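Reviews > Workplace Automation > Handling Arms

Zomaneo handling arm with three-finger hand, long-term review
By Lindsay Hollis
21 Oct 2024

Rutherford installed the Zomaneo at its Tulldale returns office in July. It took over tote transfer between the intake bench and the sorting carts, a job previously split between two clerks on each shift. Setup took 6 hours, including the teaching of 4 positions.

Grip on soft mailers is consistent. Rigid cartons wider than the hand still go to a person. The pendant menus are slow, and the fault log stores only the last 100 entries. 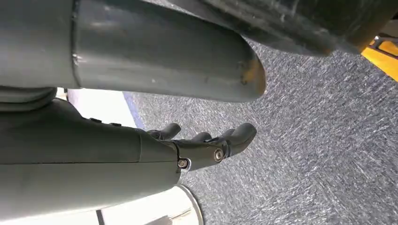
The hand over the office carpet, fingers partly flexed. Two silver screws are visible at its joints.

No positions were cut. Signe Fjeld moved from lifting to exception handling, which pays one grade higher but means more screen time. Shayne Ellery now clears faults and finds the work more interrupted than before. Training was 2 days and should have been longer. The older Dumen unit was quieter but needed a fenced cell.

Rating: 4 out of 6

Shares: 6

2 comments

Mereana Bolger
Does the grade change apply to night shift as well? Ours did not.

Anahera Mudgway
We export the fault log every Friday. It fills up fast.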